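Back on the evening shift

I haven't posted since September. I changed my hours at work and it took longer than I thought to get used to them. A few people asked how it was going, so I'm writing it down in one place. 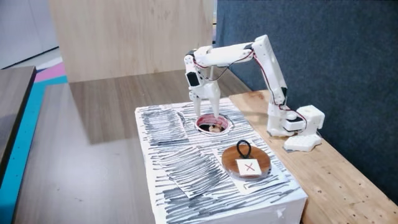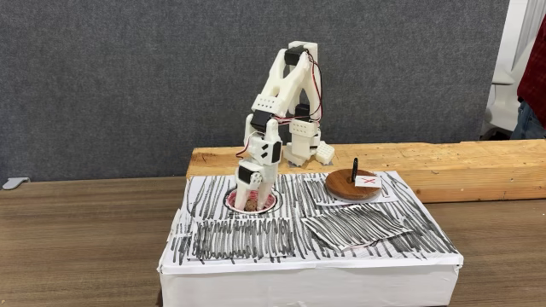 White arm, red and black wires, wooden surface.

The short version is that I now start in the afternoon and get home close to midnight. I did this once before, at Itura, when I was younger and could sleep through anything. I can't do that now. The first week I was in bed by one and awake at six, every day, listening to the garbage trucks.

What helped most was moving my meals. I used to eat a big dinner when I got in and then lie there feeling it. Now I eat the main meal before I leave, and take soup and bread for the break. When I get home I have toast or nothing. Areeba Virk, who has worked evenings for years, told me to do this on my first day and I ignored her until I had tried everything else.

The second thing was the curtains. Ours were thin and the bedroom faces east. I bought the lined kind and they were two inches too short, so I had to take down the rod and put it back up lower. There are now 5 extra holes in the wall above the window. I filled them and they need paint. The room is dark until I want it to be light, and most days I sleep until nearly nine.

I also stopped taking the phone to bed. It charges in the kitchen. I bought a plain alarm clock with a loud tick, which I returned, and then a different one with no tick.

Getting to work is easier than it was. The roads are clear in the early afternoon and the bus is half empty. Getting home is harder. The last direct bus leaves before I finish, so I either get a ride with Juraj Krajčí or take the late bus and change at Jistton. The change can mean a long wait. One night in the winter it took me 90 minutes door to door, on a trip that takes twenty-five by car. I keep a book in my bag for this. I have read more since September than in the two years before it, mostly library mysteries, and one long history of canals that I didn't finish.

The mornings are the part I didn't expect to like. I used to do all my errands on the weekend along with everyone else. Now I go to the bank or the grocery store at ten and there is no line. I had the brakes done on the car without taking time off. I've been walking before lunch too, down past the school and back along the creek – it's about an hour if I don't stop. The path floods at the low end after rain and I've ruined one pair of shoes there.

What I miss is people. Most of my friends work days, and by the time I'm free they are asleep. Noreen Rind and I used to have dinner every week, and that turned into breakfast every other week, which is fine, but it isn't as long. I had to give up choir. Tumelo Baloyi took over my folder and says the tenors are getting along without me.

I agreed to stay on evenings through the summer. After that I can ask to go back to days, and I haven't decided. The extra pay is small but it does cover the car insurance. I'd like to see what it's like when it's still light at my break.

Next job is painting over those holes. I have half a can of the wall color in the basement, and I need to check whether it has dried out.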